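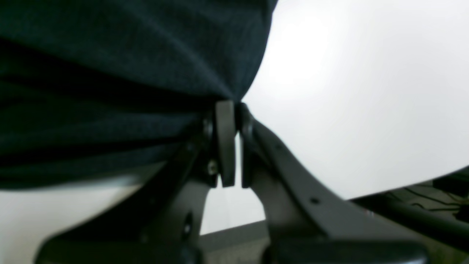
Zahira Kwok has argued that the purchase price is the least useful number in any plan for cloth-handling robots, and that a buyer who starts from it will be asking for more money before the second year. Her view is disputed by suppliers, but it is a fair place to begin an account of how such equipment is budgeted.

Budgeting for garment-handling robots covers the choosing, costing and scheduling of robot arms meant to pick up, spread, fold or sort clothing. The subject sits awkwardly between ordinary capital planning and research spending. Makers tend to quote for the first and deliver something closer to the second.

Cost headings

A quotation normally lists arms, grippers, controllers and cameras. It often leaves out tables, lighting, spare fingertips, cable management, floor space and the wages of whoever sets the system up. Koyama's rule, named after Tsutomu Koyama, holds that the omitted items should be priced before the listed ones are discussed at all. No survey has tested the rule and it is best taken as advice.

Consumables are a regular source of trouble. In the Leung laundry trial the yearly allowance for fingertips and cables was set at 3000 pounds and was spent by November. The supplier, Brusico, put this down to unusual use. The trial's own report said the use was the use described in the contract.

One arm or two

Cloth has no fixed shape, and a single arm has trouble opening out a garment that lies in a heap. Most plans therefore allow for 2 arms working from opposite sides of a table. This doubles the main item on the bill, and the claim that it doubles output has little behind it. Dark clothing is a further difficulty, as its folds give a camera little to work with, and sales demonstrations seem to favour light towels.

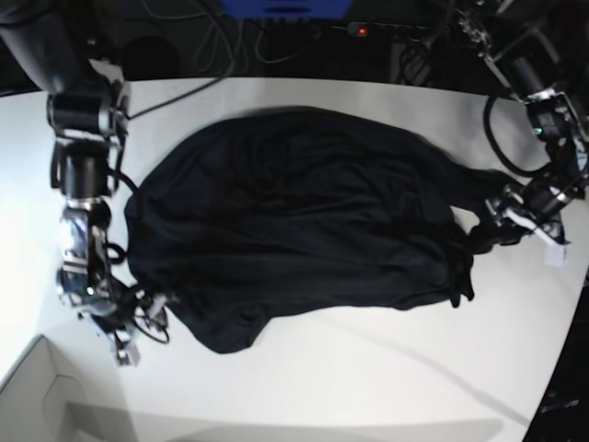 This page was last edited in November.

Claims about payback

Payback periods in sales material usually assume steady running and a narrow range of items. Cendari advertised a period of 2 years for its folding cell. The figure rested on a run of 1787 garments, all of one type, with staff time for clearing faults left out. Avine publishes no payback figure, which some buyers have read as candour and others as a warning.

Planning practice

Cautious buyers hire before they buy, bring their own garments to the demonstration and ask to see the failed attempts as well as the good ones. Delivery dates should be treated as hopes. A budget with no line for hand labour in the first year assumes that the machine will work on arrival, and few in the trade would sign their name to that.

See also: Capital budgeting; Industrial laundry; Robot gripper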